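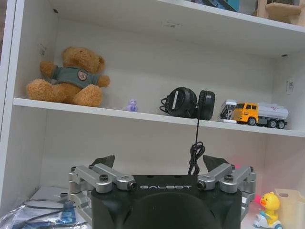

Home | News | Projects | People | Contact

Can a machine tidy a shelf yet? Murkeo opens its chores trial to visitors in February

Murkeo, the workshop that has been testing household and shop-floor machines since 2007, is opening its doors in February so that anyone who is curious can come and watch a robot arm do some very ordinary jobs. Clearing a shelf, putting stock back where it belongs, picking out the one thing you asked for and leaving the rest alone: the sort of work most of us do while thinking about something else.

The open days mark the end of the first stage of the Rocha trial, named after the street where it began. Over that stage the team set its machines 364 separate chores, some taken from family homes and some from small shops, and wrote down what happened each time. Of those, 93 were finished from start to end with no help from a person. The others needed a hand at some point, and a fair few needed one straight away!

"I'm delighted with 93," says Raimo Keskinen, who leads the trial. "When we drew up the list I would have been pleased with half that. But I also want people to see the ones that went wrong, because that's where all the interesting work is. If you come along and the arm drops something, please don't feel you've come at a bad moment."

Shelves have taken up more of the team's time than anything else. A shelf in a real home rarely holds one kind of thing. A teddy bear in a T-shirt is soft and gives when it is squeezed, a toy tanker truck is hard and has wheels, and a tiny see-through purple figure is easy to knock over on the way to either of them. Then there are headphones, which the team have grown oddly fond of. The cable hangs down over the front of the shelf and ends in a tangle, right in the space a gripper wants to come up through.

"Cables are my favourite problem," says Daiane Fontes, who plans the shelf tests. "A person just scoops the wire up with a spare finger and doesn't even notice doing it. With two fingertips you have to decide. Do you go for the headphones and hope the wire follows, or do you deal with the wire first? We've argued about this over so many lunches, and I still change my mind."

Clear plastic bags come a close second. They crumple, they shine, and it is hard for a camera to tell where the bag stops and the thing under it starts. Po-yen Cheung, who works on the seeing side of the project, has given them a whole section of the open day, with a table where visitors can have a go at guessing what the machine will make of each one.

The shop-floor part of the trial was run with Wirosska, a toy and gift shop that lent its stockroom in the evenings. Emerson Brito, who manages the shop, went in with doubts and has kept some of them. "It's slower than my Saturday staff, and I wouldn't leave it alone with the glass," he says. "But putting boxed things back on the right shelf after closing? I could see that being useful, and sooner than I thought. I found myself cheering it on."

So are we there yet? The team's answer is no, with a good deal of excitement about the bits that are coming along. Single, firm objects with clear space around them are going well. Soft things are getting better month by month. Anything that hangs, tangles or hides behind something else is still hard, and the next stage of the trial will be given over to it, using a new set of home chores put together by Eero Kiiskinen.

There will be 5 demonstrations each open day, the first at 10 am, and the team will stay on afterwards to answer questions. Entry is free and children are very welcome. Visitors may bring a small object from home for the machine to try, as long as they don't mind it being dropped. The full list of chores, with the result of each, will be on display in the Gredent room next to the main workshop.

Press visits and interviews can be arranged through the Murkeo press desk.

We use cookies to see which pages are read most. Accept | Manage settings

Contact the press desk | © Murkeo | Back to top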